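Home | Reviews | Kits & Grippers | Deals | About | Contact

Lightfoot Hand-Held Gripper Kit: Two Months of Folding Laundry With It

I ordered the Lightfoot in October, mostly because I wanted to record my own folding demos and was tired of doing it with my old Tandex, which pinched like a clothespin and weighed as much as a cordless drill. The Lightfoot comes from Vanau, a small shop that sells it either as a box of parts or put together. I got the box of parts (I like building things, and it was cheaper!).

Putting it together

The booklet says 60 minutes. It took me an evening, and a good chunk of that was step 11, where you line up the finger linkages before tightening the screws. Leave them a hair loose until both sides are in, then snug them down. I did it the other way the first time and had one finger closing ahead of the other, so apart it came again. The screws are decent metal ones and none of mine stripped. The little bag they come in tore the second I touched it, so have a bowl handy.

How it feels in the hand

Really nice, I have to say. I can go about 70 shirts before my wrist starts complaining, and with the Tandex I was done way before that. The squeeze is light at the start and firms up near the end, so you can feel your way onto a thin hem without mashing it. My only gripe is the grip itself, which is sized for somebody with bigger hands than mine. I wrapped it in bike tape and we get along now.

Picking up clothes

T-shirts and dish towels are easy. Jeans are fine if you go for the waistband. Knits are where I expected trouble, and the blue pads with the diamond texture do better there than I figured they would. You want to come in low and straight at a folded edge, with the fingers wide open, then close slowly. Thick ribbed sweaters give you a lot to grab, so the trick is taking just the layer you want and leaving the rest of the pile alone. I still get two layers when I wanted one more often than I'd like. Dark knits also show every speck of lint, so run a roller over them first if you care how your recordings look.

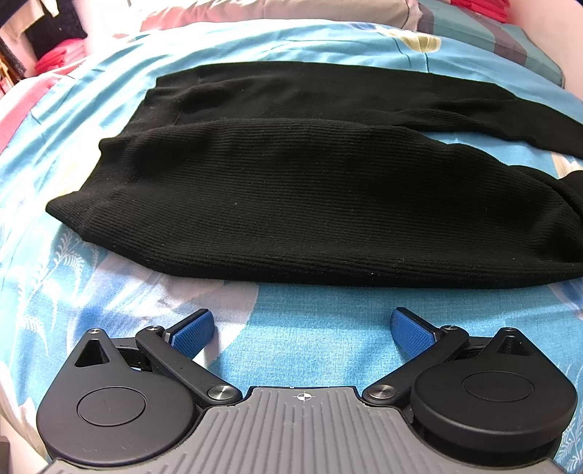
Spare pads and other extras

You get 2 spare pads in the box. Mine are still in the bag, but I did order the softer Denora pads to compare. They're grippier on silky stuff and a pain on wool, they hang on after you've let go. I went back to the stock ones. The carrying case costs extra and I'd skip it, a shoebox does the job.

Would I buy it again? Yep, and I'd get the parts box again too. If you only fold towels, though, hang on to whatever you've got.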